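Traneslow Project – Progress Report to Trelness
Software workstream: perception, planning and tooling
2023-03-19
Prepared by Naveed Memon

Where we are

The short version is that we are on schedule for both software milestones, and one of them is going far better than I dared to write in the proposal. The replay tool works, the pose tracker holds up through most of a session, and we finally have one code path from recorded demonstration to planned motion. Last October that was three separate scripts and a spreadsheet, so this feels like a big step.

We have 1,252 demonstrations in the store. Of those, 300 have been through the full pipeline, meaning they were tracked, cleaned, cut into segments and checked by a person. The rest are tracked but not yet checked. I would like that gap to be smaller, and there is a section on it further down.

Perception

Most of the winter went into tracking two hand-held grippers at once. The single-gripper tracker we inherited from the Skondton work was solid, and we had assumed that running it twice would do the job. It came close. The trouble started whenever the two hands crossed, or when one passed in front of the other: the tracker would swap left and right for a few frames and then swap them back. In a plot this looks like a small spike. To a planner it looks like both arms trying to trade places in a blink.

The fix was to stop treating the two grippers as strangers. The new version keeps one joint estimate for the pair and refuses any update that would need a hand to move faster than a person can. It also keeps a short memory of which side each gripper came from. Swaps still happen when a hand leaves the view completely and comes back somewhere else, but the tracker now flags those itself, and the flags have been right nearly every time we checked.
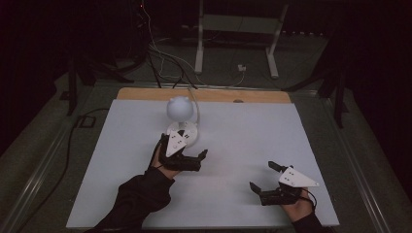 Two-handed segmentation was the part of the proposal I was least sure about, and it is the part I am now happiest with. The old cutter looked for moments when a gripper stopped moving and called that the end of a step. With two hands that breaks down fast, as one hand is often waiting for the other. The new cutter gives each hand its own timeline and then looks for the points where the two depend on each other. Take the white object with the two small ears: the left gripper is right up near it while the right one stays lower on the board with its fingers apart. The old code would have filed both hands under one step called "approach". The new code labels the left hand "approach" and the right hand "ready", and the planner can then leave the right arm where it is until it has something to do. That one change took out a lot of pointless motion in simulation, and the plans look much more like something a person would do.

The thin cable running from behind the object's base has also pushed us to do something we had put off. Our object model had no idea of a thing being tethered. It treated every object as free to go anywhere on the work surface. We have added a simple "leash" field to the object file: an anchor point, a length, and a rough direction to stay clear of. The planner uses it as a soft limit. It is a crude model (a straight line standing in for a floppy cable!) but it is cheap to compute and easy to edit by hand, and I think it will carry us through to the end of the project.

Planning and control

The planner now takes segmented demonstrations directly. A full two-arm plan used to be slow enough that people went for coffee. It is now quick enough that you stay in your chair and try another one, and that has changed how the team works more than any single feature. We try odd ideas because trying them costs so little.

Two problems are still open. The first is timing between the arms when one of them is delayed. At the moment both pause, then both resume, which is safe but looks jerky. A version that lets the free arm continue to its next shared point is written and passing its tests in simulation. The second is finger opening. The grippers report it well, but small offsets between one recording day and the next still creep in, and the planner takes them at face value. We plan to add a short open-and-close calibration at the start of each recording and correct from that.

Tooling

The replay tool, which we call Arnardóttir after the street our first office was on, is in daily use. You can scrub through a demonstration, see both hand timelines side by side, drag a segment boundary, and re-plan from that point without leaving the window. It also keeps a record of every boundary a person moves. Those corrections are turning out to be very good test cases, and we now have 52 of them running in the nightly checks.

The file format is frozen as of this month. Older recordings convert with one command, and the converter reports anything it had to guess.

What is behind

Checking is behind. A person still has to look at every demonstration before it counts as finished, and we have not had enough hours for that. We want to try checking only the flagged parts of each recording, and we will compare the results with the full checks already done before we rely on it.

Documentation is also thinner than it should be. The install guide is good, the planner settings page is a stub.

Next period

Work through the unchecked recordings, flagged parts first.
Move the new arm timing from simulation onto hardware, at low speed to start.
Add the finger calibration step and run it on every new recording.
Finish the planner settings page and send it to Trelness with the next release.

Spending is in line with the plan and we are not asking for any changes. If anyone on your side would like to try the replay tool, I would be delighted to set up a session. An hour is enough to get through one recording from start to finish, including a re-plan or two.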